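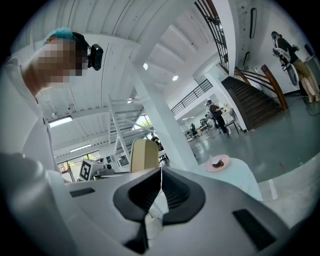
Home | Projects | Reports | Contact

Ludari gripper comparison – second progress report
Prepared for Storora by Piret Urbonaitė
Last updated: December

The work is on schedule. Since the first report we have moved from bench checks to handling trials in the ground-floor room at Dristdale, using the hand-held grippers with the ribbed black rubber fingers. Harish Pillai runs the sessions and Serpil Bilgin looks after the recordings.

We planned 34 sessions for this stage and have finished all but five. Two of those are waiting on replacement finger pads from Yeh. The rest are booked for the coming fortnight.

Tableware was added to the object list at your request. Bowls are the harder case so far. Operators tend to come in too steeply and catch the rim with one finger before the other, and Harish now asks for a slower approach. 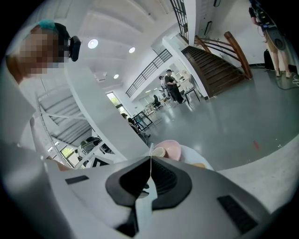
Hand-held gripper with its ribbed finger pads, tableware trials, Dristdale.

Camera views. We are comparing what the gripper camera records with what the head-mounted camera records. The gripper view is wide and keeps both fingers visible, but it bends straight lines badly near the edges. Ctibor Vrabec has redone the lens calibration and the position error is lower than in the first report – we will send the full table once the last sessions are in.

Problems. We lost 11 recordings to a clock fault between the two cameras. Reynaldo Bañez traced it to a setting in the controller software and the fault has not come back. The lost recordings will be repeated within the present budget.

Spending is slightly under plan. The unspent part is the money set aside for the second arm, which we do not expect to order before the next stage.

Next steps: finish the remaining sessions, fit the new pads, and start the same object list on the fixed arm. Please let Piret know if you want glassware included, as we would need to order it soon.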